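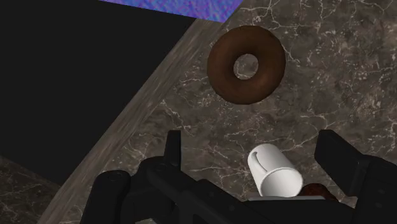
Ticket 213, Rind recipe app, still open I'm afraid. Sadia's shopping list keeps doubling itself whenever she logs in on her tablet. I asked her to try it with one plain entry, a chocolate ring donut like the one by the tipped-over white mug, and she ended up with 2 - poor thing! Signing out on the phone first seems to calm it down.

Comments
Amna Bajwa: Same with my flour, thank you!
Daniyal Khokhar: Mine's fine now.

We use cookies. Accept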